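Hidarley Shared Workshop
Arm Build, Handout 4: Gripping Soft Items
Revised August 3, 2026

Before starting, the arm must be bolted down, homed, and able to repeat a move to the same taught point. If it drifts, go back to Handout 3 and redo the joint zeroing.

4.1 Why force matters more than position

A rigid block stops the fingers at its own width, so a sloppy position command does little harm. Baked goods keep giving way as the fingers close. Set a force limit first and treat the commanded width as a backup. The controller in the Ristard build accepts a limit from 0 to 1,000 in its own units. These are not newtons. Start at the low end and raise the value in small steps until the item lifts without sliding.

4.2 Approach height

Teach two points for every pick: a hover point directly over the item and a grip point below it. Travel between them in a straight line at reduced speed. Joint moves swing the wrist in an arc and will catch the rim of a dish. Measure the grip point from the surface of the plate, not from the tabletop. A shallow plate with a raised rim takes up more height than most first programs allow for.

4.3 Finger alignment

The fingers should straddle the item across its short axis. On an oblong bun, gripping the long way bends it in the middle. Rotate the wrist at the hover point, never on the way down.

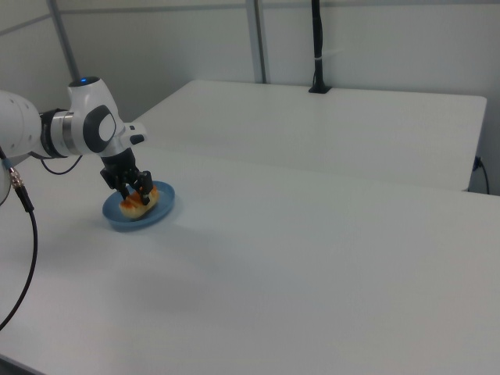
Omid Moradi asked whether the finger pads should be swapped for softer ones before touching the force limit. Leave the pads alone for now. A softer pad hides a bad setting, and you will not find it until the load changes.

4.4 To hand in

Log seven picks at one force setting. Record the setting, the grip height, and any visible dent. Bring the log to the Bildale bench with a copy of your point file.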